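Workshop > Robot cells > Looking after the bottle table

Print this page | E-mail this page

Squaring up the gripper fingers after a swap

Posted Aug 21, 2023 by Efthymia Andreadis

I changed the fingers on the Lorard cell again this morning, and since Devendra asked me to write the job down before I go on leave, you're getting it while my hands still smell of contact cleaner. Set aside 34 minutes if you haven't done it before. I'm quicker now, but I've also dropped a screw behind the drawers more times than I'll admit!

Before you touch anything, park the arms, press the stop and hang your tag on it. Then tell whoever is working near the table. Renato once switched everything back on while I had the hex key in, and we've both been very polite about tags ever since.

Taking the old pair off

Undo the two screws on each finger mount, a half turn at a time, swapping sides as you go. If one sticks, don't lean on it – a drop of penetrating oil and a cup of tea will do more good. Wipe the mounting faces with a lint-free cloth and run a fingernail across them. Any grit you can feel will come out as a crooked tip later on.

Fitting the new pair

Put both fingers on loosely, with the stepped edges matching, then close the gripper by hand until the tips touch. Nip the screws up evenly. I go to 5 on the small torque driver and stop there (the scale on that driver is its own private language, so please use the same one).

Now power up, open and close the gripper 9 times at slow speed, and have a look at the tips from the wrist camera. They should meet cleanly, with neither one riding over the other. If one sits proud, loosen that side only and start the closing again.

Trying it on bottles

Don't go straight to a full bin. Stand a few of the small dropper bottles on the table with plenty of room between them, and keep the big ones in the bin until the small ones are going well. The little ones show up a bad finger far sooner, I find, as there's so much less to grab.

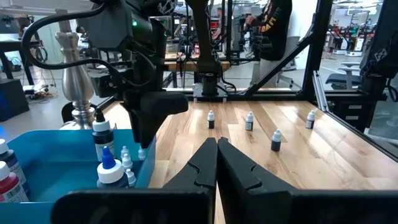

Wrist view with the fingers closed, small bottles set out on the table.

Run seven picks at slow speed and watch the cap each time. If a bottle twists as it lifts, the tips aren't parallel, so back you go to the loose-screw stage (sorry). A bottle that slides straight down usually just wants cleaner tips.

Last of all, save the new closed position under the Soketti profile and leave the December one alone, as Lindiwe still uses it for comparison. Old fingers go in the tin marked "spares, worn".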